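Wrappers, Bags and Crinkly Things: The Snack Shelf Gallery

Welcome to the gallery I have been promising since August! If you came over from the main Brelludness pages you will know that most of what I put up is shelves, jars and the insides of other people's cupboards. This one is all about the packets. I love packets. I love the noise they make, I love the colours somebody chose for them, and I especially love what happens to a shelf when you stop decanting everything into matching tubs and let the bags be bags.

A bit of background for anyone new. My own snack shelf is the second one down in a tall Sjöberg cupboard that I bought second-hand and have never regretted for a minute (the doors stick a little in damp weather, but so do I). It is 44 cm deep, and that is far too deep for crisps and just about perfect for everything else. For years it was a heap. You would reach in for the rice crackers and get an avalanche of half-finished raisins. Last summer I emptied the lot on to the table, and I had such a good time with the colours that I forgot to put anything back until bedtime.

So that is where this page comes from. The sorting went by colour first, then by size, then by how likely my family is to eat the thing before breakfast. Colour first sounds daft, I know, but do try it. You find things so much faster! My brain doesn't look for "the 600 g bag of dried apricots", it looks for "the orange one", and off goes my hand straight to it.

Warm colours live on the left of the shelf. Reds, oranges, mustards, anything that looks like a sunset or a tin of soup. They are the noisy neighbours, and they are usually the thinnest film too, so they slump and bulge and refuse to stand up straight. I have given up fighting it. They go in lying down, with the heaviest at the bottom.

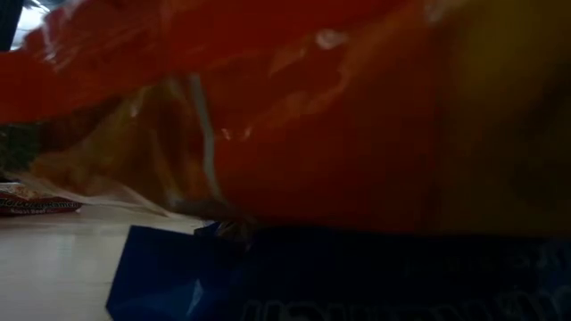 Blues go in low and at the front. I do like a dark blue next to an orange, it makes both of them look twice as cheerful, and I was doing this with cushions long before I ever did it with biscuits. Navy is very good for hiding at the back of a deep shelf, mind you, so if you have a navy packet of something you are fond of, bring it forward or you will end up buying another.

Glossy film deserves a word of its own. Under a kitchen light it throws little sparks of white all over the place, and every crease turns into a line. Matt packets are lovely to hold and much easier to read from across the room, but for pure good cheer on a grey morning I would take a shiny one every time. My shelf gets its sun just before eight, and for a few minutes the whole left side looks like a sweet shop.

See-through sections are my other favourite thing. You get the colour of the wrapper and the colour of what's inside, both at once, and no guessing how much is left. If I am filling bags myself from the big sacks at Inon, I use clear ones for anything golden: sultanas, cashews, those little honey sesame squares. Lentils look nice too, although my daughter says lentils are not a snack and have no business on the shelf.

A few of you wrote in asking about clips. I use plain wooden pegs for the small bags and the long Pondier clips for anything wider than my hand. The Pondier ones come in a horrid green, but they do grip, and they keep hold of a slippery bag that a peg would ping straight off. Squash the air out first, roll the top down twice, then clip. If a bag has torn down the side, tape over the tear before you roll, or the crumbs will find it.

Boxes or no boxes? I have gone back and forth. At the moment there are two shallow trays on the shelf, 33 cm long, one for warm colours and one for cool, and the tall things stand behind them. The trays slide out like drawers, so you can carry the whole lot to the sofa if it is that kind of evening. Anything under 275 g goes in a tray. Anything bigger has to look after itself.

Green packets are still a puzzle, by the way. They look wrong with the oranges and gloomy with the blues, and for now they live on the door rack with the tea. Purple I would happily put anywhere, but I hardly ever seem to buy it. If you have a system for greens that works, please tell me, the comments are open and I read every one of them!

Next in the gallery will be the baking drawer, with all its paper bags and string and the flour that gets into everything. I have already started on the sugar. After that I'd like to have a go at the cupboard under the stairs, once I have found the torch.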